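Songwriting and Song Form, Handout 2
Verse, refrain and the everyday subject

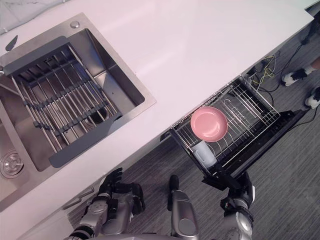 Kitchen sink with roll-up drying rack.

Please read this before the class and bring a pencil. We will listen to each song two times, first without the paper and then with it.

1. What we mean by form

The form of a song is the order in which its parts come, and how much each part repeats. In the first handout we used letters for this. A is the first melody, B is the second melody, and a small mark after the letter means that the melody is the same but something in it is changed. The letters say nothing about the words. A song can have four A parts with four different texts, and it is still AAAA.

Many students write "verse" when they mean A and "chorus" when they mean B. In most pop songs this works. In older songs it often does not work, so in this course we keep the two things separate.

2. Refrain and chorus

A refrain is a line, or two lines, that comes back inside the verse, usually at the end of it. It belongs to the melody of the verse. A chorus is a part of its own. It has its own melody, often a higher one, and normally the same words every time.

The test I use is simple. Sing the repeated line alone. If it sounds like the end of a longer sentence, it is probably a refrain. If you can begin the song with it and the listener feels at home, it is probably a chorus. There are songs where the test gives no clear answer. Then write both in your notes and say why.

3. Listening: "Fuvar"

The first song is from the Tundcombe collection, which is in the course folder. The word fuvar is Hungarian and means a load that is carried, or the job of carrying it. The song has five verses and no chorus. The refrain is the last line of each verse, and it changes one word each time.

Mark on your sheet:
- where the singer takes a breath inside the refrain
- which word is changed
- if the accompaniment changes together with the word, before it, or not at all

In the fourth verse the guitar stops for one bar. Many listeners remember this place as louder than the others, although it is the softest place in the recording. We will discuss this.

4. Listening: "Cerwood"

This one is a band song at 117 beats per minute. Form: A A B A B C B. The C part is what we call a bridge. It is eight bars long and it goes to the relative minor, so the last B feels brighter when it comes, but the notes in it are exactly the same as before.

Listen also to the drums in the second A. The bass drum moves from the first and third beat to all four beats. This is a very common way to make a second verse different without touching the melody.

5. Listening: "Nava"

A slow song, 56 beats per minute, for voice and harmonium. It is difficult to divide. I hear it as one long A with an inner repeat, and last year half of the group heard AB. Both can be defended. Pay attention to the long note in the harmonium, which stays the same from the beginning until the last line. When it finally moves, only by one step, the effect is very strong.

6. Writing about small things

All three songs speak about ordinary work or ordinary rooms. For a beginner this is a good field, for you already know the words. The danger is the list. A verse that names one object after another can be exact and still not move anywhere. Something must be different in the last verse: the time of day, the person who is spoken to, or only the tense of the verb.

Compare the first and last verse of "Fuvar" and underline every verb. In the first verse they are all in the present.

7. Exercise for next time

Write two verses of four lines with a refrain. The subject is one room in the place where you live. Do not use the words love, heart or night. Change one word of the refrain in the second verse. A melody is not required, but you should be able to speak the text over a steady beat.

Then write a short comment in prose on your own form, with the letters from section 1. Comment and song together should not be longer than 2000 characters. Hand it in on paper. If you want to record it as well, a phone recording is enough, and please put your name in the title of the recording.

Songwriting and Song Form | Course handouts | Last changed 15 Feb 2018 | Back to top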